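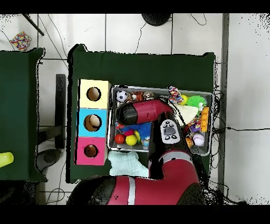
How much does a firm need to set aside for its first sorting arm? Prurex advises its customers to plan for the price of the arm and to add 40 per cent for grippers, tables, trays, training and spare parts.

The advice comes from a short buying guide which Prurex publishes this May for small warehouses and repair shops in the Tultomton area. The guide is free of charge and has 9 pages. It was written after many customers asked for a quotation on the arm only, and had to go back to their directors for more money some months later.

Prurex recommends to test the arm with mixed goods before any order is signed. Soft toys, balls and cloths are a good choice, for they are all gripped in a different way. A buyer should ask for 100 picks with the same gripper that is named in the offer, and should write down every pick that fails. 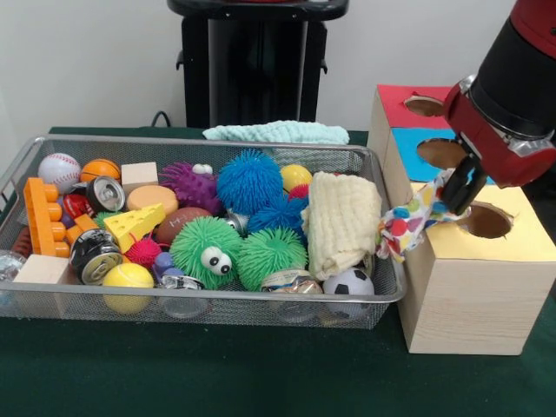

Rochelle Donnelly of Jorley told Prurex that the purchase was the easy part for her firm, and that the yearly service contract was missing from the first budget completely. She would ask for this price on the first day.

The guide now includes a cost sheet with service, software and insurance on separate lines.

Copies can be requested from Augustina Agbenyega at the Prurex office in Tultomton, from Monday at 10 o'clock.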